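Running a Hand-Held Gripper Station at an Open Day

Applies to: Girnbridge teaching lab, benches 1 to 4
Written by Delphine Schumacher, with corrections from Debashish Barua

These steps cover the hand-held gripper station as we set it up for the April open day. Visitors pick up the gripper, move a few objects, and see their own demonstration played back on the bench monitor. One operator can run the station. Two is better after lunch, when the school groups come through.

What you need

Hand-held gripper, checked as described below
Spare pad blocks and screws, one bag
Hex driver set
Pale bench cover, matte side up
Object tray (foam cubes, sponge, empty paper cups)
Bench laptop with the Skadotlow recorder installed
Monitor on the short arm, facing the aisle
Alcohol wipes
Storage card with at least 100 GB free

Do not use anything from the glassware cabinet, including the plastic beakers. They look like glass from a distance and visitors hesitate to squeeze them.

Step 1. Prepare the bench

Wipe the bench and lay the cover flat. Tape all four edges underneath. A loose edge lifts when someone drags an object over it, and the fold shows up in the recording as an object boundary. Park the monitor arm so that its shadow falls outside the working area. With the overhead lights at full, that means the arm goes on the left side of benches 1 and 2 and on the right side of benches 3 and 4.

Set the object tray outside the working area. Place one object on the cover at a time.

Step 2. Check the fingers

Do this before connecting the laptop. Hold the gripper over the bare cover with the fingers fully open and look down at them from behind, the way the recorder view does.

Check the threaded inserts in the finger arms. They should sit square. If an insert turns with the screw, stop and swap the arm. Do not glue it on the day.

Check the pad blocks. The tips should be level with each other. A difference you can see by eye will make thin objects rotate out of the grip, and visitors will assume they did something wrong. Press each block with a thumb. If it shifts, tighten its screws a quarter turn at a time, alternating between them.
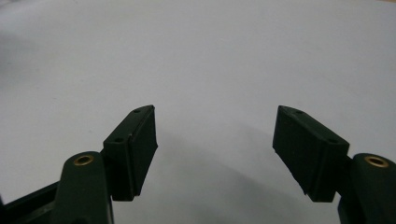
Fingers open over the bare surface, pad tips level. The lower edges of both pads look slightly rough.

Rough pad edges are acceptable for open day use. Replace a block if the gripping face itself is damaged, or if a loose flake comes away when you run a fingernail along the edge. Log the replacement on the Plonimdale sheet taped inside the cabinet door.

Close the fingers slowly and let them open again, ten times. The motion should feel the same over the full travel. A catch near the closed position usually means grit in the slide. Clean it with a dry brush. Do not oil it.

Step 3. Start the recorder

Connect the gripper cable to the left-hand port on the laptop and open the recorder. Wait for the status line to read READY. Choose the profile named VISITOR. It limits each take to 30 seconds, turns off the microphone, and stores takes in a separate folder.

Make one test take with a foam cube: approach, close, lift, place, open. Play it back on the monitor. The finger opening plotted under the video should fall once and rise once. If the plot is flat, the cable is in the wrong port. If it is noisy, reseat the connector at the gripper end and repeat the take.

If the recorder reports a low frame rate, close the slide presentation. Both programs will not run well on the bench laptops.

Step 4. Brief the visitor

Keep this under a minute. The wording Debashish uses is close to the following:

"Hold the handle like a flashlight. Squeeze to close the fingers. Move slowly, and let go of the block before you pull away. The computer records what you do, and later a robot arm with the same fingers can learn from it."

Children under eight should use both hands, with an adult next to them. Ask visitors to remove long bracelets. Keep fingers out of the gap between the pads. The closing force is low, but the block tips have hard corners.

Step 5. Record and play back

Start the take yourself. Visitors who start it themselves tend to look at the laptop for the first few seconds. Let them finish even if the object falls. A dropped cube followed by a second attempt makes a useful playback, and you can point out the two dips in the plot.

Press K to keep the take or X to discard it. Keep it only if the visitor has agreed and no face or name badge shows in the video. Wipe the handle before passing the gripper to the next person.

Recheck pad alignment every 200 takes, and also after any drop to the floor, however short.

Step 6. Hand over to the arm demonstration

The Amarasinghe bench runs the arm on the hour and the half hour. Five minutes before each run, finish the current visitor and send the group across the aisle. Do not promise that the arm will replay the take they just made. It runs a policy trained in advance from 1,142 recorded demonstrations of the same cube task, and it will sometimes miss. The operator there will explain the misses if asked.

Common questions at the bench

Why is the bench cover so plain? It makes the objects easy to separate from the background while people are learning the motion. The later training sets use cluttered benches.

Why not move the arm by hand? You can, and some labs do. A hand-held tool is quicker to learn and can be taken to places where there is no arm.

Does it measure force? Not this version. It records finger opening and motion only.

Shutting down

Quit the recorder before unplugging the gripper. Copy the VISITOR folder to the lab drive, confirm the file count, and clear the card. Store the gripper with the fingers open and nothing resting on the pads. Return spare screws to the bag by length. The long ones bottom out in the finger arms and will push an insert loose.

Report faults to Delphine Schumacher by end of day, with the bench number and the last take number.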